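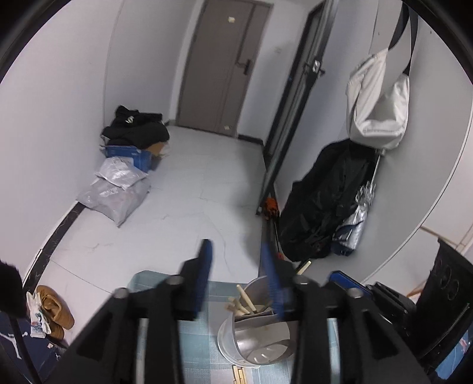

Ostine pad creep

Ostine pad creep is a fault of the Skama hand-held gripper in which the blue soft pads migrate along the inner edges of the fingers, taking their grip with them. The name comes from Ostine, the household tidying project that had the bad luck to notice it first. The maker, Kovalchuk, prefers "pad relocation".

Symptoms

An affected gripper closes normally and reports a firm hold. Whatever it was holding then leaves. Hallway work is the worst for it, as metal wastebaskets, parcels and boots all ask for a different squeeze, and a metal basket with sticks standing in it makes a memorable noise on tile.

Of 3,618 grasps logged at the Sistaten site, 1,083 were recorded as successful and later struck out. The software judged success by motor current, a measure on which an empty gripper jammed against its own pads scored very well.

Cause

The adhesive softened with repeated closing. Kovalchuk's first bulletin blamed users for gripping too hard. The second, issued in January, blamed the adhesive and did not mention the first.

Safety

The fault caused 2 injuries, both to toes. Operators are now told to wear closed shoes and to check the pads every 7 hours of use – a figure whose origin the manual leaves unexplained.

See also

Skama finger recall
Motor current sensing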